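Writing the rules before the robot moves

Rinano, a small firm in Flendport, spent most of last year drafting a code of practice for two-armed robots that share rooms with people. The first version came out in November. We spoke to the lead author, who asked for the firm to be quoted and no one person.

The code began as a list of complaints from test sites. "People didn't mind the speed so much," the author said. "They minded not knowing when it would start." So rule one covers starting. Both grippers must be open and empty, and the arms must hold still for two seconds before the base moves.

Each rule is tried in simulation first, in made-up rooms with odd colours and awkward furniture. The firm ran 1329 trials for the draft and wants around 3000 before the next edition. "A rule that works in one tidy office is no use to us," the author said. "We change the walls, the light, where the door is - then we run it again."

Doors caused the longest argument. Tambunan, a partner on the project, wanted the robot to stop at any open door. Rinano thought slowing down was enough. The draft says slow down, and stop if the view through is blocked.

A simulated office has a desk with a laptop on it, a sofa by the back wall and an open door on the right, with both grippers pointing up.

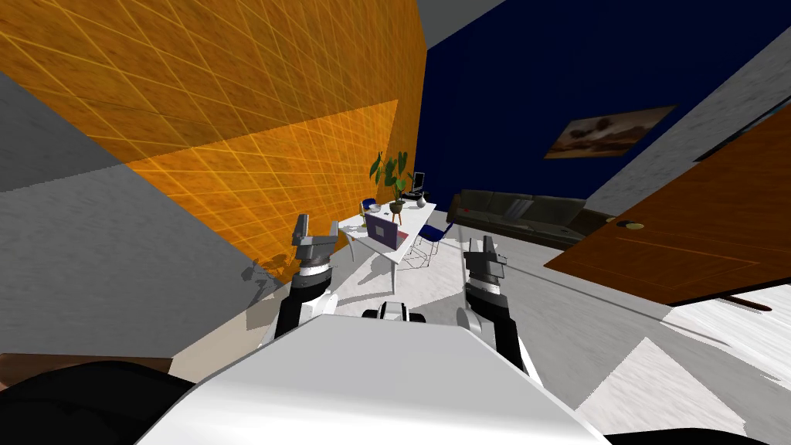 What comes next

Omard, which fits out care homes, will check the wording against its own site rules. Comments on the draft are open until the second edition goes to print.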